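The best failure I ever worked on was a sock

I love a good failure report. I read them the way other people read box scores, and I have a folder of favorites going back to my first job, when a conveyor at a packaging plant ate its own belt. So when I say the drift problem at Maltumik is the most fun I've had with a fault in years, please understand that I have standards. And I think it makes a case for something our field still does badly, which is writing down the small, boring failures with the same care we give the ones that throw sparks.

The project was called Pichon. The goal was to teach a two-armed machine to handle clothes, and the teaching came from people: somebody picks up a pair of hand-held grippers, handles a garment, and the motion is recorded for the robot to learn from. Socks, sweaters, whatever has a cuff or a collar. It's wonderful work to watch. Cloth does something new every single time you touch it.

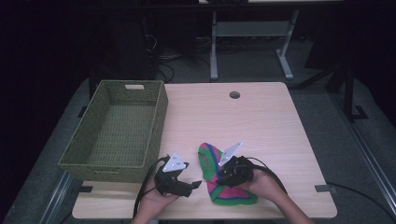

Right gripper on the cuff, left gripper still free.

The fault showed up late, as they so often do. The robot that learned from these recordings was closing its left hand in the wrong spot. By a little! On a rigid box you might never have noticed. On a sock it meant the left hand shut on air, the right hand pulled anyway, and the arm swung through with a lot more speed than anyone wanted. On one run it clipped the far side of the basket and sent it off the table. The safety stop did its job and the only casualty was the basket, but a person could have been standing there.

The first theory was the software, because the first theory is always the software. We spent 5 days inside the training code. Then we blamed the robot's wrist, and Elar, who built the wrist, very patiently sent us a replacement that behaved exactly like the old one.
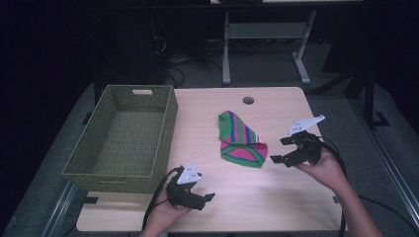 What finally cracked it was going back to the recordings and checking the left hand against the right, session by session. In 31 of them the marker plate on the left gripper had been sitting a hair off its proper angle. A screw had worked loose, somebody had tightened it (good!), and the plate had gone back on slightly turned. Every session after that carried the same quiet error. The people doing the handling couldn't feel it. Their hands were in the right place, and the socks went where socks should go. Only the numbers were wrong.

I find this thrilling, and I know how that sounds. Think about what it means, though. With an ordinary machine, a loose part hurts you where the part is. With a machine that learns, a loose part in one room can turn up months later as a bad swing in another room, on a robot that has never been near that screw. The fault travels — and it travels inside something that looks perfectly healthy.

So here comes my actual opinion. The tools people use to teach a robot should be treated as safety equipment. I mean the full treatment: a check before each session, a log that says who tightened what, and a hard rule that any repair means a fresh calibration. We do this for torque wrenches. We do it for bathroom scales in clinics, for goodness' sake. Yet I've visited labs where the robot lives behind a fence with two emergency stops while the grippers that taught it sit in a drawer with the tape and the spare batteries.
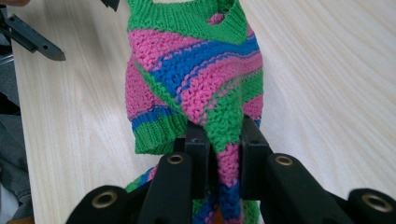
Knit fabric pinched between the fingers, seen from the gripper itself.

The usual objection is time. People tell me a check before every session will kill the pace, and pace is everything when you need a mountain of recordings. I have sympathy for this, I really do. But the check we ended up with takes 2 minutes. You set both grippers in a simple fixture, the Tollirent block, named after the street our old shop was on, and you compare what the system thinks with what the fixture knows. Almost 25 of the first checks went by without a peep. Then one flagged a plate that had taken a knock, and we fixed it before a single bad recording got made. I cheered out loud at my desk.

The other objection is that it was only a sock. Sure, and I'm so glad it was! A sock is the cheapest teacher you'll ever hire. The same quarter-turn of the same plate could have gone into a machine that lifts something heavy, or one that hands things to people, and I'd be writing a very different piece. We ought to be collecting these soft little failures and passing them around, with photos and part numbers and the embarrassing bits left in. Ours is eleven pages long and the part about the wrist takes up three of them. If you run a bench like ours, write to me and I'll send you a copy, and please send me one of yours.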